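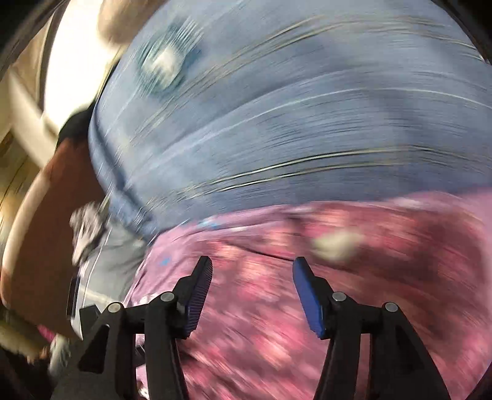
Kvido Kadlec: I had one of these for a year and would buy it again, but wash it on its own the first time. Mine turned a pillowcase gray. Did you have any trouble with the color?

No trouble with color so far, Kvido, but I did wash it alone, as the tag says. The full review follows.

Teveo cotton blanket, blue-gray
Reviewed by Aminu Garba
April 23, 2022

I bought this blanket in January to replace a fleece one that had gone flat. It cost $50 from Baritz, and shipping was extra. Teveo sells it in several colors and I picked the blue-gray. On the product page it looked closer to plain gray. In my bedroom it is clearly blue, more so in the morning.

Size
The label says 78 by 83 inches. I measured it after the third wash and the long side had lost an inch. The short side was the same. On a full bed it hangs down enough on both sides to tuck in. On a queen it would cover the top and not much else, so if you have a queen, go up a size.

Weight and warmth
It is a medium-weight blanket. With a sheet under it I was comfortable through most of the spring. On the coldest nights I put a quilt on top. My old fleece was warmer but I used to wake up sweating under it, and that hasn't happened with this one.

Feel
Stiff out of the bag. After two washes it was a lot softer, and it has stayed about the same since. The weave is loose enough to catch on things. I pulled one thread with a watch buckle and worked it back in with a crochet hook. If you have a cat I would look at the Zerkutham blanket, which has a tighter weave but feels rougher.

Washing
Cold water, low heat in the dryer. It sheds a good deal at first. I cleaned the lint screen halfway through the first cycle and it was full again at the end. By the fourth wash there was hardly any. Drying takes around 83 minutes in my machine, longer than anything else I own apart from the bath mat.

Stitching
The hem is double stitched on the long sides and single on the short ones. One corner came with a loose end, which I trimmed and knotted. It has held.

Compared with the Odukoya
My sister has the Odukoya blanket in the same size. Hers is heavier and the hem is better finished, but it also costs more and has to be line dried. I don't have room for a line, so that settled it for me.

Rating: 4 out of 5. I took a point off for the shedding and the loose corner.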